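特拉尔斯泰德旅游推介会走访记:十四个展位与一场关于“旺季”的讨论

2020年7月23日,星期四

特拉尔斯泰德(Trallstead)今年的夏季旅游推介会照常举行,这句话主办方在开场致辞里说了两遍,第二遍的语气比第一遍更坚定。往年它占满码头边的整座会展厅,今年缩到了西侧半厅,展位十四个,地上贴满黄色箭头,规定参观者只能顺时针走。我早上错过了入口右手边的地图架,想退回去拿一份,被工作人员客气地请去绕了一整圈。等绕回来,地图发完了。

我去之前给自己列了几个问题:渡轮什么时候恢复正常班次,旅馆的退改政策到底写不写进合同,还有当地人嘴里的“本地游”究竟指多远。一天下来,有答案的是第三个。

先说渡轮。萨罗拉(Sarora)是从特拉尔斯泰德出海最近的一座岛,也是这一带每本宣传册的封面。岛上的展位排在最里头,背景板是一片沙滩,蓝得很有决心。展台后面的女士告诉我,从三月停航到现在,班次恢复到了每天三班,每班限载。我问是不是三班都能当日往返,她想了想,说头两班可以,末班船过去以后要住一晚。我说那等于两班。她说,住一晚也是很好的体验。

这话我倒不反对。萨罗拉的客房向来不便宜,今年挂出来的价格却松动了不少,有几家小旅馆把连住三晚的房价降到了往年淡季的水平。宣传单上印的是“感恩特惠”,至于感谁的恩,没有细说。单子背面的小字我在咖啡角读完了:入住前六天以内取消,房费改为代金券,有效期到明年三月。我问能不能退现金,对方的回答是代金券“更灵活”。我又问灵活在哪里,她给了我一颗薄荷糖。

咖啡角本身值得一提。往年这里有本地渔家供应的炸鱼和热汤,排队的人从来不比看展的少。今年餐饮全部改成预包装,三明治切得方方正正,冷柜温度调得很低,咬下去能听见声音。咖啡还是那家的咖啡,装在纸杯里,盖子封得极严,我旁边的一位先生用了车钥匙才打开。

下午的安排是坐大巴去乌乌斯(Uvus)看民宿。乌乌斯在特拉尔斯泰德以北,从前是个做晒盐生意的村子,盐不赚钱之后改做游客生意,游客今年也不怎么来,于是村里人又开始谈论盐。大巴隔排坐人,车窗全程开着,讲解员的话有一半被风送给了后面的货车。我听到的那一半是关于十九世纪盐税的,听起来当年的人也对收费项目有很多意见。

村里参加接待的民宿有六家,我们看了其中三家,另外三家的情况讲解员用“正在升级”四个字一并概括了。第一家最大,有院子,有一棵无花果树,还有一张写着二十多条守则的告示。主人家把每条守则都念了一遍,念到“请勿喂食邻居的山羊”时停顿了一下,看得出背后有故事。房间收拾得干净,床硬,窗外看得到盐田,对着这样的窗户喝杯茶,住宿费里至少有一半花得甘心。

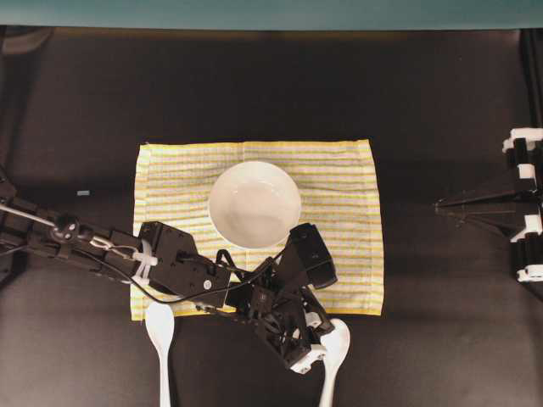
条纹餐巾与白瓷碗。

第二家走的是另一条路子,主打“在家吃饭”。旅馆的早餐自助台今年全撤了,民宿反倒占了便宜:本来就只有一两桌客人,菜从厨房直接端出来,不必排队,也不必对着一只共用的夹子犹豫。女主人说现在订早餐要提前一晚讲好几点吃、吃几份,过时不候。她说这话时神情十分愉快,我怀疑她多年来一直想立这条规矩。

早餐的内容是燕麦粥、鸡蛋和自家腌的橄榄。同行有位写美食栏目的,问粥里有没有什么地方特色,女主人回答:盐。

第三家最小,楼梯窄得要侧身走,下楼的人得等上楼的人全部到齐。据说这栋房子原来是税务所,墙厚,手机没有信号。宣传册把这一点写成“彻底放松”,我在里面放松了一刻钟,出来收到九条消息,其中一条是编辑部问我怎么不回消息。

回程途中停了一站,是新开张的游客中心。楼是前年立的项,按计划应在去年完工,今年春天总算封了顶,开门那天正赶上没有游客。大厅里放着一台触摸屏导览机,屏幕上贴着一张纸,请大家不要触摸。工作人员说语音版正在做。厅里还展出了乌乌斯的盐样,从粗到细排成一排,说明文字认真地介绍了每一种适合做什么菜,看得出写的人是真懂,也是真喜欢。我在那一排前面站的时间,比在全天任何一个展位前都久。
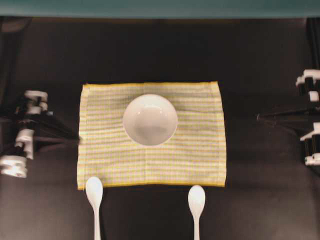
餐巾铺好,碗摆在上面。

傍晚回到会展厅,赶上了压轴的座谈,题目叫“重新定义旺季”。台上隔得很开,每位嘉宾之间能再坐下一家人。发言大致分成两派:一派认为旺季只是推迟了,八月底到十月都有机会;另一派认为应当彻底放弃“旺季”这个词,改称“品质季”。争了半个钟头,两派在一件事上达成一致,就是希望码头的停车费先降下来。台下掌声热烈,那也是当天最热烈的一次。

座谈中间公布了一个新项目,叫“谢齐”(Shezi),是本地几家旅馆和渡轮公司合办的联票。一张票包含往返船票、一晚住宿和一顿早餐,首批发行八百张,只卖给住在本郡的人。我前面说第三个问题有答案,指的就是它:所谓“本地游”,就是从家门口出发,坐船过去,住一晚,第二天早上发现邻桌吃饭的是自己小区楼下修鞋的师傅。

我对联票本身印象不坏。价钱合理,条款只有一页,而且不附送代金券。需要留意的有几处:船票只认指定日期,改期要打电话,电话只在工作日上午接听;早餐不能换成午餐;带狗的客人只能坐头班船,回来倒是几点都行,这里面的道理我问了两个人,得到三种解释。

联票下周一起在码头售票处发售,网上暂时买不到。售票处在老灯塔旁边,门朝海开,从停车场过去看见的是背面,顺着墙绕到另一侧就是。

给打算去的读者补几句实用的。从特拉尔斯泰德车站到码头步行可达,沿途有树荫,拖着大箱子的话建议走河边那条路,另一条是石板路,轮子会有意见。萨罗拉岛上的自行车租赁恢复了,头盔要自备。乌乌斯的公交下午比较稀,司机倒是愿意等人,只要你在看见车的时候挥手,幅度大一点。盐可以在村口的小店买到,比游客中心便宜,袋子也结实些。

推介会持续到周末。我离场的时候又走了一遍顺时针,路过萨罗拉的展位,那片很蓝的沙滩正被卷起来收进纸筒,后面露出墙上原本的消防示意图。台面上还剩几颗薄荷糖,我拿了两颗,在开往车站的车上吃掉了。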